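Hirnalix Soft Grip Kit
Set-up Guide, revision 1/31/22

Section 6. First test with cloth

Before this section, finish the installation of the Drostard wrist camera. Use one piece of light-colored cotton for the test. The cloth should lie on a flat table.

1. Open the Cenix panel and select Live View.

2. Press OPEN. Both fingers must be visible in the lower corners of the view, with the tips at nearly the same height and cloth between them.

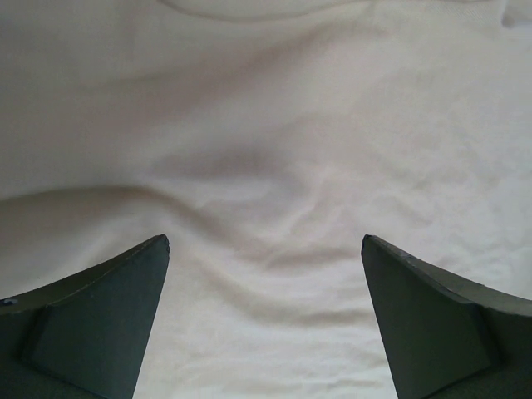 3. If one tip is clearly higher than the other, press STOP and repeat the finger alignment in Section 2.

Note: Small nicks and worn spots on the finger edges do not influence the grip. Please replace a finger only if its flat inner face is damaged.

4. Lower the arm in steps of 10 mm until the cloth fills the view. Move slowly near the folds.

5. For garments, look for a stitched line or a hem. Turn the wrist until this line goes across the gap, from tip to tip. 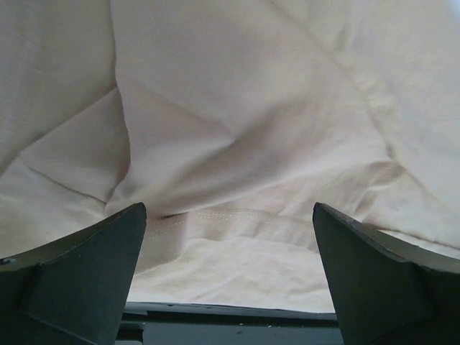 6. Press CLOSE one time and wait for the tone.

Caution: Keep hands away from the fingers while the arm has power.

7. Save the position under a new name. The memory can hold 1000 positions.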